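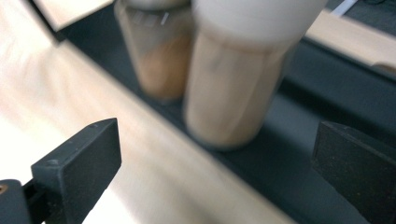

Eskil Fagerlund asked whether a hand gripper is a robot at all if a person has to squeeze it. It is a fair question, and it comes up every time the Clultham workshop builds one. A gripper that you hold has no motor and makes no decisions. It is the hand of a robot without the arm or the computer. Engineers call a part like this an end effector, meaning the piece at the end of the arm that touches the world.

The workshop's gripper is named Rillia. Roald Bråten and Fatos Obradović started it in May, and the group has been changing it ever since.

How the fingers work

Rillia has two fingers. Each one is a solid block with a flat side, and the flat sides face each other. When you pull the trigger, a small gear turns. The gear pushes two toothed bars, called racks, in opposite directions. One finger is fixed to each rack, so both fingers move toward the middle by the same distance.

Let go, and a spring opens them again.

The fingers open to 80 millimeters. Anything wider will not fit between them, no matter how hard you pull.

Why things slip

Friction is the force that stops two surfaces from sliding past each other. Squeeze harder and you get more friction. Use a grippy surface, such as rubber, and you also get more.

Shape matters too. A flat finger pressed against a flat box touches it over a large area. A flat finger pressed against a round jar touches it only along a thin line, and the jar can tip or roll around that line. Dust makes it worse, because the finger then presses on the dust and the dust can slide. Wipe the fingers with a dry cloth before you test.

Glass is a special case. It is smooth, and squeezing too hard in the wrong spot can crack it. Ask an adult before you try to lift any glass, and keep it low over the table.

Screws in plastic

A screw driven straight into plastic cuts its own groove. Each time you take it out and put it back, the groove wears down. Attila Pap fixed this with threaded inserts. An insert is a small metal ring with a screw groove inside. An adult heats it with a soldering iron and presses it into the plastic. The plastic melts a little, then hardens and holds the ring in place. The screw now turns in metal.

Testing the grip

You need a clear table, a ruler and a notebook.

1. Open the fingers all the way and hold the gripper level, just over the table.
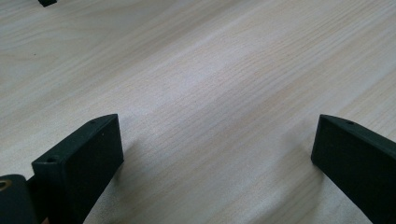

2. Place an empty plastic cup between the fingers. Close them slowly until both touch the cup.

3. Lift the cup to the height of the ruler's 12-centimeter mark. Hold it there while a partner counts to ten.

4. Lower it, open the fingers, and write down whether it slipped.

5. Repeat with a little water in the cup.

Randi Fagerlund keeps the test notebook. The spring is rated for 2,000 squeezes, and she wants to know whether the grip gets weaker before then.

Words to know

End effector: the part of a robot that touches things.
Rack: a straight bar with teeth.
Friction: the force that resists sliding.
Insert: a metal ring that holds a screw.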